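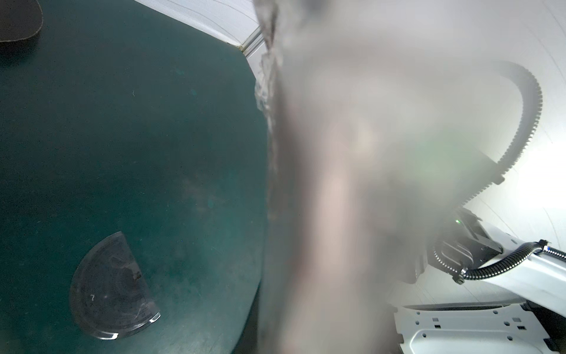
Clear half-round piece on a dark teal tabletop.

Pelatura Half-Round Template Set

Item 338
Sold by: Zimlow Drafting & Craft Supply

The Pelatura set is for marking arcs and half circles on paper, card, fabric and thin leather. It comes in three sizes, stored in a flat canvas sleeve with a snap. Quilters buy it most, followed by sign painters and school art rooms.

Use a sharp pencil or a fine chalk liner and keep it upright against the edge. For a full circle, draw the first half, mark both ends of the straight side, then turn the template over the line and match the marks. Do not run a rotary cutter along the curve -- the edge is made for marking only.

Care: wash by hand in lukewarm water with a drop of dish soap. No alcohol or acetone. Store flat, away from heaters and car dashboards.

Shipping weight: 217 grams
Case pack: 18 sets
Replacement sleeve: item 725, sold separately

School orders ship from our Bautista warehouse and need a purchase order number. Write to Brisa Ocampo in the order office for quotes on two or more case packs. Orders for the fall term should reach us before September.

Returns are accepted for 30 days with the sleeve included.

Page updated 3/18/23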